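Larora Lens-Care Bench Cell
Ningate Equipment Catalogue, small-object handling
Order number 2894

Overview

The Larora is a two-arm bench cell for practising and testing the handling of contact lens cases, screw caps and small bottles. It is supplied to teaching laboratories and assistive technology departments as a complete unit with base plate, two arms, overhead camera, controller and a set of soft fingertips. The cell is not a medical device and must not be used to place a lens in the eye or remove it.

Installation and first set-up are carried out by the customer's own trained staff. Ningate can attend on request.

Siting the cell

Place the base plate on a level surface and tighten the four corner feet by hand before using the spanner. The arms must not be powered until the plate has been checked with the spirit level supplied.

A mirror may be fitted behind the work ledge where the user wishes to keep to the layout of a home dressing table. In that case the mirror area must be masked in the camera settings. An unmasked mirror gives the controller a second set of caps and bottles behind the first, and the arm will stop with fault 601 when it reaches for one of them.

Setting out the ledge

The ledge should be laid out as it would be for a person working by hand. Small items are kept towards the middle, bottles towards the mirror, and larger boxes to the right, where they do not block the path of the left arm. Both hands are in use for most of the routine, and the two arms should be given the same freedom.

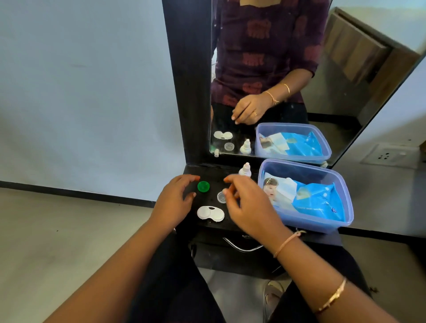
Reaching towards the small clear container, with the white lens case near the front edge.
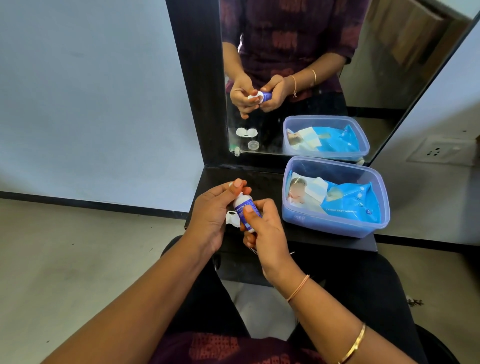 Left hand on the body of the bottle, right hand on the white top. 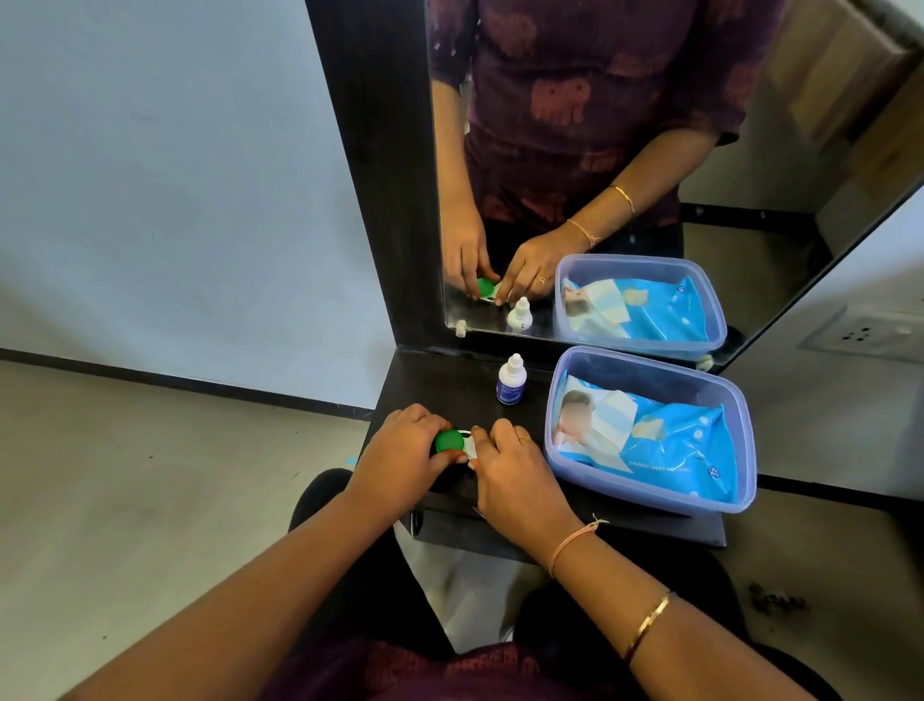
Lens case held at both ends, with the green cap on the left well.
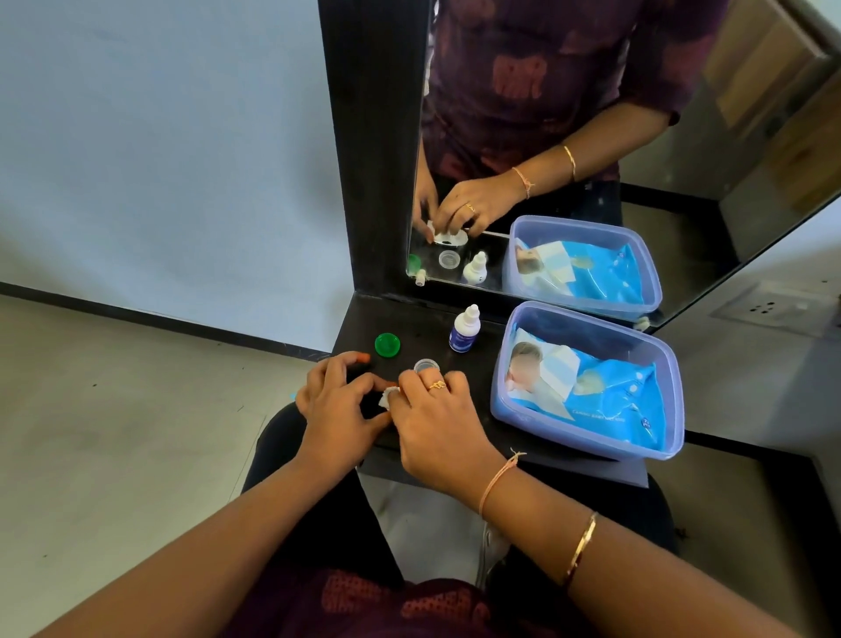
Tissue held in the right hand. The green lid, clear cup and dropper bottle are on the shelf.

Teaching the cap positions

1. Select Teach on the controller and choose the left arm.
2. Guide the left arm by hand until the fingertips rest on either side of the case. Press Store.
3. Guide the right arm to the cap. Close the fingertips until the cap is held without bending the case, then press Store.
4. Turn the wrist of the right arm anticlockwise until the cap is free of the thread. Press Store again.
5. Run the sequence at slow speed with an empty case.

If the case turns with the cap, raise the grip of the left arm by one step. The grip of the right arm should be left as it is. Clear and coloured caps are stored as separate items, and each needs its own teaching run.

Routine care

Wipe the fingertips with a damp, lint-free cloth at the end of each day's work. Solution left to dry on them forms a film, and caps will begin to slip. Do not use alcohol on the soft pads.

The camera window should be cleaned weekly. The wrist joints are sealed and need no oil.

Replacing the fingertips

Switch off at the controller and remove the plug. Loosen the small screw at the back of each fingertip, draw the pad forward and fit the new one with the ridged side facing inwards. After any change of fingertips the cap positions must be taught again.

Spare parts

Soft fingertips, set of four: 269
Camera window: 1907

Service enquiries should be addressed to Aurelia Sima, Ningate Equipment Service, quoting the serial number on the underside of the base plate.

Page revised December 1, 2022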